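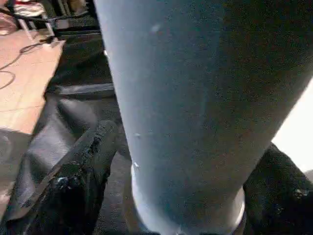 *Figure 6. Wrist view with both fingers in contact on a tapered, pale cylindrical object.*

## 6. Setting Up the Grasp Monitor

The grasp monitor is the part of the Clullent control package that compares the wrist camera stream with the finger position reading. It must be set up once for each arm, and again after any change of fingers or camera mount. Settings made for one arm shall not be copied to the other.

### 6.1 Before you begin

Confirm that the arm controller is in Hold and that the Marent perception service is running. The operator named on the cell permit must be present.

### 6.2 Procedure

1. Open **Monitor > Wrist Stream** and select the arm.
2. Close the fingers on the reference object at the slow speed setting.
3. Draw the contact region so that it covers the inner edge of both fingers and the part of the object between them.
4. Set **Exposure limit** to 49. Pixels brighter than the limit are left out of the edge search.
5. Select **Learn** and wait for the status line to read *Stored*.
6. Open the fingers, then repeat steps 2 through 5 with the second arm.

**Note:** Pale objects with a smooth surface give weak edges. If the status line reads *Low contrast*, lower the exposure limit one step at a time - do not enlarge the contact region.

### 6.3 Two-arm handling

When both arms work on the same large item, the planner treats the item as a single body with two grasp points. Enable **Shared load** before the second gripper closes. If it is enabled later, each arm will try to correct the position error of the other.
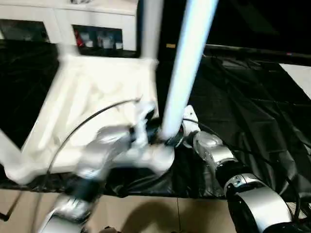

The head camera is used for coarse position only during shared moves. Frames with heavy motion blur are dropped, and the planner relies on joint readings until a sharp frame arrives. After 59 dropped frames in a row, the move is paused and the event is written to the log.

**Caution:** Do not clear a paused move from the remote console. Check both grasp points in person first.

### 6.4 Objects on dark fabric

Edge search on dark cloth may pick up folds as false contours. Select the **Soft ground** profile and set the minimum contour length to 3,000. Run the check twice, with the wrist camera at a different angle each time. 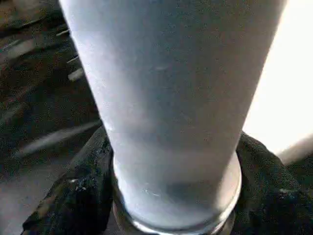 *Figure 8. Tapered glass on dark fabric, wrist view, with a bright area to the right.*

Questions about this section should be sent to Muireann Cullinane, Perception Tools.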